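How to carry out a workstation assessment in a shared workroom

Guidance for departmental assessors, Griswood site

Purpose of this guidance

This page explains how to assess a workstation that is used by more than one person. It applies to workrooms, benches and shared desks at the Griswood site and at the Baluyot annexe. Workstations used by a single member of staff should be assessed with the individual self-assessment form instead.

The assessment should be completed when a workstation is first set up, when it is moved, when the furniture is changed, or when a user reports discomfort. In all other cases it should be repeated every 2 years.

Before you begin

You must have completed the assessor training module. If your training has lapsed, please ask your department office to arrange a refresher before you carry out any further assessments.

You will need:

The shared workstation form (form B)
A tape measure
The most recent assessment for the same workstation, if there is one
A list of the regular users, with their usual hours

Allow 30 minutes for a single workstation. A room with several workstations of the same type may be assessed in one visit, but each must have its own form. Do not record a whole room on one form, even where the furniture is identical, as the lighting and the position of sockets will often differ.

Let the users know in advance. An assessment made while nobody is working will tell you the height of the table and little else. Where the users work at different times, you may need to visit more than once. Early morning and late afternoon visits are useful in rooms with large windows, as glare changes a good deal during the day.

Step 1: Record the workstation

Write the room number and the workstation number at the top of the form. Workstation numbers are printed on a label fixed to the underside of the work surface, normally at the right-hand front corner. If the label is missing, contact Estates for a replacement and leave the box blank until it arrives. Please do not make up a temporary number.

State what the workstation is used for. A short phrase is enough, such as "sorting and labelling" or "screen work and telephone". If it is used for more than one kind of work, list each kind and state which takes up most of the day.

Step 2: Check the work surface

Measure the height of the surface from the floor at the front edge. For adjustable tables, record the lowest and highest settings, and test that the table stays in place at both. Gasetti tables supplied with a crank handle should turn freely in both directions. A handle that is stiff or slips should be reported as a fault on the same day.

Consider whether the height suits the work. Screen work is usually best done with the forearms level and the shoulders relaxed. Fine work, such as repair or close inspection, may call for a higher surface so that the user does not have to bend forward. Heavier work is better done on a lower one. Where one table must serve for all of these, an adjustable model should be recommended.

Look at the finish. Pale surfaces are generally preferred, as small items are easy to find on them, but a very shiny surface placed under a bright lamp can cause glare. Ask users whether they have noticed this. A matt desk mat is often all that is needed. 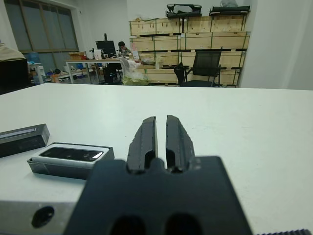
Check also the depth of the surface. Items that are used often should be within easy reach of a seated user, without leaning or twisting. Items used once or twice a day may be kept further back. If users have to move one set of things to get at another, note this on the form under "Layout" and discuss with them whether some items could be kept on a shelf or trolley.

Finally, look underneath. There should be enough room for the legs, and the space should not be used for boxes, bags or spare parts. Storage under work surfaces is the most common fault recorded at Griswood and is nearly always simple to put right.

Step 3: Check the seating

Each shared workstation should have a chair or stool that can be adjusted without tools. Sit on it yourself and try every control. Record any control that does not work.

The Benon range of chairs is the standard issue for shared rooms. The seat height lever is on the right and the back tilt lever is on the left. Some of the older chairs have a third lever, which moves the seat forwards and back, and users are often unaware of it. Please show them.

Ask each user to sit at the workstation as they normally would. Their feet should rest flat on the floor. If they do not, and the chair cannot be lowered without making the work surface too high, a footrest is required. Footrests are held in the department store and do not need a purchase order.

Stools without a back may be used for short tasks only. If a user regularly sits on one for more than an hour at a time, recommend a chair.

Step 4: Check the lighting

Note the main source of light and its direction. Light should come from the side where possible. A user who sits facing a window may be dazzled, and one who sits with a window behind them may find reflections on the screen.

Test all blinds and lamps. Ask whether users are able to change the lighting themselves, and whether they do so. In several rooms the blinds are worked by a switch outside the door, and those inside may not know that it exists.

If users report that the light is too dim for close work, recommend a task lamp with a movable arm. Lamps must come through the department office so that they can be safety tested before use. Lamps brought from home are not permitted.

Step 5: Check cables and walkways

Follow each cable from the equipment to the socket. Cables should not cross a walkway or hang where they could be caught by a foot or a chair wheel. Cable covers may be used as a short-term measure, but a cable that must cross the floor permanently should be reported to Estates, who will consider fitting a new socket.

One extension lead must never be plugged into another. If you find this, ask the users to switch off and unplug the second lead before you leave the room.

Check that there is a clear way from the workstation to the door.

Step 6: Speak to the users

This is the most important part of the assessment and should not be rushed. Speak to each user separately if you can. Some people are unwilling to mention discomfort in front of colleagues.

Ask whether they have any aches or tiredness that they connect with the workstation, how often they take a break from it, and how long it takes them to adjust it at the start of a session. Shared workstations are often left as the last person set them. Where this is the case, encourage users to note down their own settings and keep them to hand.

Record what users tell you in their own words as far as possible. Details of a medical condition must not be written on form B. If a user raises one, advise them to contact Occupational Health and tick box 9 on the form. No further explanation is needed.

Step 7: Complete the form

Give each item one of the following ratings.

Satisfactory: no action needed.

Adjust: the problem was put right during the visit, or can be put right by the users themselves.

Refer: action is needed by the department, Estates or Occupational Health.

Every item rated "Refer" must have a named team against it and a target month. "As soon as possible" is not accepted as a target. If the work cannot be dated, enter the month in which you will next ask about it.

Sign the form and send it to the department office by the Friday of the same week. A copy should be kept in the room, in the folder near the door, where all users can read it.

Buying new furniture

Assessors may recommend furniture but may not order it. Orders below £2000 are approved by the department. Orders above this amount go to Estates with the completed form attached, and requests received after November will normally be considered in the following financial year.

Please check the store at the Baluyot annexe before recommending a purchase. It holds a number of adjustable tables in good condition, and these can usually be delivered to Griswood within around a week.

Following up

Return to any workstation with an item rated "Refer" once the target month has passed. Check that the work has been done and ask the users whether it has helped. If it has, enter the date in the last column of the form. If it has not, carry out a new assessment and attach the earlier form to it.

Completed forms are kept by the department office until the workstation is next assessed. Questions about this guidance should be sent to the Health and Safety Office at Griswood.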